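Stimska Two-Arm Floor Pickup Station
Set-Up and Service Guide
Section 7: Gripper Release Faults and Bin Liner Snags

Read this section if the station has stopped with a release fault, if an arm has caught the liner, or if the bin has moved during a pickup run. A release fault means that the controller commanded a gripper to open and the finger position did not change within the time allowed. The display shows code 501. Both arms hold their position until the fault is cleared by hand.

CAUTION: An arm that is holding position is still powered. Do not reach between the arms or put a hand into the bin until step 3 below is complete.

7.1 Clearing a release fault

1. Press the stop button on the controller. Wait for the status light to turn solid amber.
2. Support the forearm of the faulted arm with one hand, close to the wrist. The arm will drop a short distance when the brakes are tested.
3. Turn the key switch to SERVICE and remove the key. Keep it with you.
4. Look at the fingertips. If an item is stuck to them, peel it off with the plastic tool supplied. Do not use a blade.
5. Open and close the fingers by hand through their full travel. If they bind, go to 7.4.
6. Put the key back, turn the switch to RUN, and select Clear Fault.

If code 501 comes back within 2 minutes, do not clear it again. Record the arm (left or right) and go to 7.4.
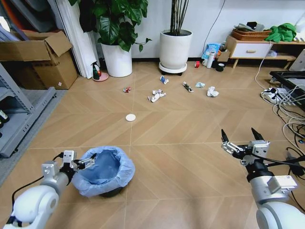 Floor layout has a large effect on how often the liner snags. The bin must be inside the shared reach of both arms, with open floor on the side the trash is picked from. Fold the liner down over the outside of the rim, as on the light-blue one used here, and press out any air trapped under the fold. Cables and power strips belong off to the side, clear of the pickup area. Items that are to stay on the floor, such as mugs and rolls of tape, must be marked as Keep in the controller before the first run. An unmarked item may be picked up and dropped into the bin.

7.2 Checking the liner before a run

1. Fit a liner that is large enough to fold over the rim on all sides.
2. Pull the fold down evenly. A fold that is short on one side can slide into the bin when a gripper brushes it.
3. Jog each gripper to the rim at slow speed. Stop if the liner moves.
4. Raise the Release Height by one step if either gripper touches the liner. Repeat the jog.

NOTE: Changing to a thinner liner means repeating all four steps. Settings made for a heavy liner do not carry over.
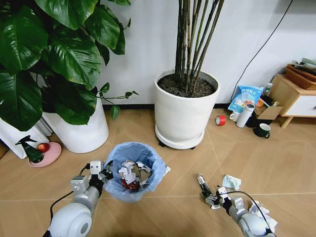
The most common cause of a snag is a Release Height set too low. The gripper goes below the fold, opens, and takes the film with it on the way out. On stations with the older Plasell fingertips, the outer corner of the tip is sharp enough to tear the film. Replace these tips at the next service.

7.3 Freeing a snagged liner

1. Stop the station and remove the key as in 7.1, steps 1 to 3.
2. Hold the bin steady with your foot against the base.
3. Work the film off the fingertip toward you. Do not pull it upward, as this loads the wrist.
4. Check the film for tears. Replace a torn liner even if the tear is small.
5. Run one item by itself and watch the release from outside the work area.

CAUTION: Never hold the bin in place by hand while an arm is moving.
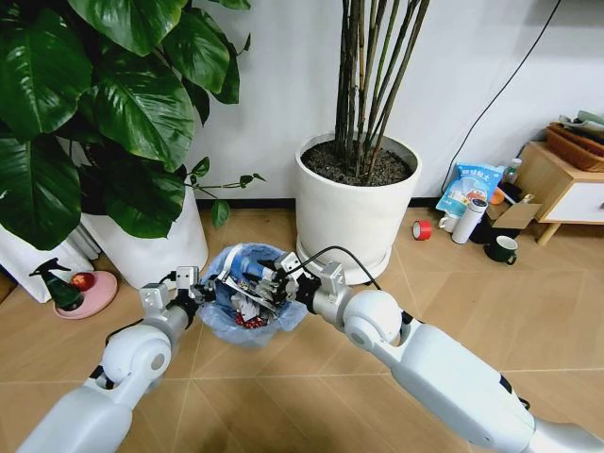
Brunet Service Department, Floor Handling Group

Light wrappers and tissues cause more release trouble than cans. A wrapper can cling to one finger after the other has opened, and the position sensor will read this as a normal release. The arm then carries the item back over the floor. If this happens, turn on Double Open in the gripper menu. It adds a second opening stroke over the bin.

7.4 Fingers that bind

1. Remove the fingertip screws and take off both tips.
2. Clean the slides with a dry cloth. Do not use oil.
3. Check the wrist cable for kinks through the full rotation of the wrist.
4. Refit the tips and tighten the screws.
5. Run the finger test from the service menu. The test makes 66 strokes and stops by itself.

Replace the slides after about 3,000 releases, or sooner if the finger test fails.

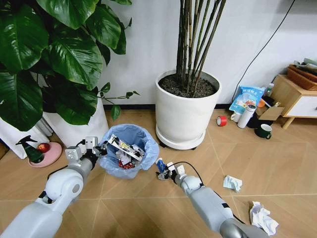
Hurklow, 2021-03-31

Changes to this section since the last issue: step 2 of 7.1 was added after an arm dropped onto the rim of a bin during a brake test. There was no injury. The caution in 7.3 was reworded at the request of Marcelle Aubert. The Double Open setting needs the current gripper software.

Send fault reports to Meinrad Hubmann. Include the fault code, the arm, the type of liner and the Release Height setting. For replacement tips and slides, contact Capucine Guillot.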